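Sleeping Cold, Sleeping Well: Deirdre Ó Néill on Winter Nights in Beltham

Deirdre Ó Néill turned her bedroom heat off in January and has barely touched the dial since. She writes the sleep column for our neighborhood newsletter, and after 17 years of night shifts at the Ovport bakery she has a lot to say about getting proper rest. I went over to talk and ended up staying through two pots of tea!
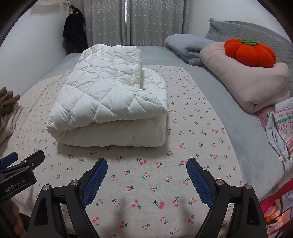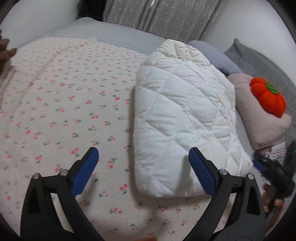
White quilt, folded, on the cherry-print sheet.

"I used to think I was a bad sleeper," she told me. "I was a hot sleeper. I had the radiator going all night and I'd wake at three with my heart pounding and my mouth like sand."

The change came when the boiler in her building quit for a week. Everybody else on the stairs was miserable. Deirdre slept nine hours the first night and thought she was coming down with something. "Then I did it again the next night. I phoned my brother-in-law Rogelio and told him I'd slept, like it was news. Well, it was news to me."

So what does she do now? The window goes up two inches an hour before bed, the door stays shut, and she takes a warm bath, which I would never have guessed. "You get out, you cool down, and you're gone," she said. She wears socks. She is very firm on socks. Rogelio Marquez, who had dropped in to borrow a ladder, shook his head at this from the kitchen ("like sleeping in your shoes," he said) and was ignored.

Baking hours were the hard part. For years she went to bed at noon with the whole street awake, and she still talks about those afternoons with real feeling: the ice cream truck, the school letting out, one terrible summer of roadwork. She hung a wool blanket over the curtain rod and kept a fan running for the noise. The fan is still in use. She got it secondhand, it rattles, and she won't hear a word against it.

I asked whether she naps. She laughed for a good while. "Every day of my life. Twenty minutes in the chair, coat on if it's chilly. My mother did the same and she was sharp as a pin at ninety."

Her next column is on snoring, and she'd love to hear from couples who have sorted it out without separate rooms. Letters can be left at the Kusuma café, at the counter by the door.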